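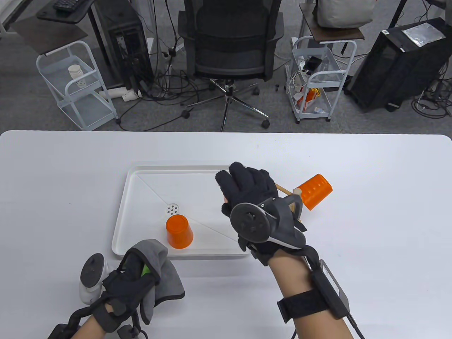

Solveig Tanquerel
Chargée de recherche en sociologie des usages domestiques

3.2. Poser à l'endroit, poser à l'envers

Les gobelets réutilisables ont gagné les fêtes de quartier, les cantines associatives et les placards des particuliers, et l'on aurait tort de croire que leur histoire s'arrête une fois la boisson bue. Dans l'enquête Treson, menée auprès de 1 716 foyers, nous avions glissé une question d'apparence modeste sur la manière de les poser après lavage. Elle a suscité, à notre grande surprise, les commentaires libres les plus longs de tout le questionnaire – certains occupaient une page entière, au dos de la feuille.

La position renversée, bord contre le fond du bac (figure 4), est celle que les répondants défendent avec le plus de chaleur. On nous parle de poussière, d'insectes l'été, et très souvent d'une grand-mère qui faisait ainsi. Les partisans de la position droite invoquent plutôt l'air qui circule, ou l'odeur de renfermé que prendrait le plastique. Les deux camps cohabitent parfois sous le même toit, et 198 foyers déclarent que la question a déjà donné lieu à une discussion, toujours cordiale si l'on en croit nos carnets.

Figure 4. Gobelet de plastique orange posé à l'envers dans un bac blanc à bonde ronde.

Les entretiens conduits à Pastska, environ 9 par mois entre avril et l'automne, nuancent ce premier tableau. La vaisselle dite « bonne » y suit des règles strictes, transmises et volontiers commentées, tandis que le gobelet rapporté d'un concert échappe à presque toutes. Il sert à rincer les pinceaux, à mesurer le riz, à arroser le basilic, et l'on hésite à le ranger avec les verres. Nous reviendrons sur ce statut incertain dans la section 7, à partir du corpus Meredith.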